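Ticket: hand-held gripper pair, left unit loses tracking and jaw width reads wrong
Site: Werkness, main room
Opened by: Rallgate support
Status: closed, one item on watch
Opened: January 28, 2019

Reported problem: with both grippers running, the left one drops out of tracking for a moment and comes back with its position shifted. Separate complaint on the same unit: jaw width does not return to zero when closed. Right unit has neither fault. Both were last calibrated in December.
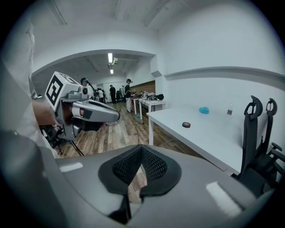 Marker cube on top of the gripper, both views.

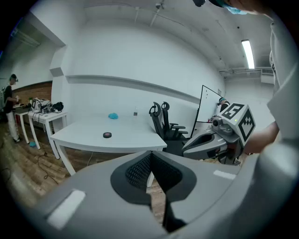 Checks, in the order they were done:

Swapped the USB cables between left and right. Dropouts stayed with the left unit. Cables put back.

Restarted the Zorier tracking software with logging on. Log shows the cube is lost when the wrist rolls outward past a certain point. Only one face is in view then, and the solver needs two unless the setting is changed. The right unit passes through the same roll without a dropout, so the setting alone does not explain it.

Checked the cube mount on the left unit. One of the screws under the cube was loose and the cube could be turned slightly by hand. That accounts for the shifted position. Took the cube off, cleaned the seat, put it back with thread lock and let it sit overnight before anyone used it.

Looked at the cube faces under a lamp. One had a scuff across the corner of a marker. Printed a new face on matte stock and replaced it. Do not use the glossy sheets from the Ajayi box – they pick up the ceiling lights and the marker washes out.

Re-ran the cube offset routine, 64 poses. First run failed at pose 7 with "pose too close to previous." Moved the gripper farther between poses and the second run finished. Saved it over the old file and kept a copy of the old one in the calibration folder.

Jaw width: opened and closed by hand with the power off. Travel was smooth, no grit in the slide. Powered up and closed the jaws, reading was 6 mm. The zero had been stored with the jaws partly open. Stored it again fully closed, then opened and closed several times. Reads zero each time now.

Finger pads checked on both units. No tears, edges seated. Left alone.

Test after repair: recorded nearly 2000 frames with both units moving, including the outward roll. No dropouts on the left. Position came back to the start mark within tolerance. Jaw width good at the end of the run.

Second comment, added after the site called back: they saw a single short dropout on the left the next afternoon. Sent log shows a sleeve over the cube at that moment. No position shift afterward. Not treating it as the same fault. Asked them to keep sleeves pushed up past the wrist.

On watch: screw under the left cube. Site to check it by hand at the start of each week and write it in the log. If it is loose again, don't retighten it, send the mount back to Rallgate with the cube still on.

Parts used: one cube face, thread lock.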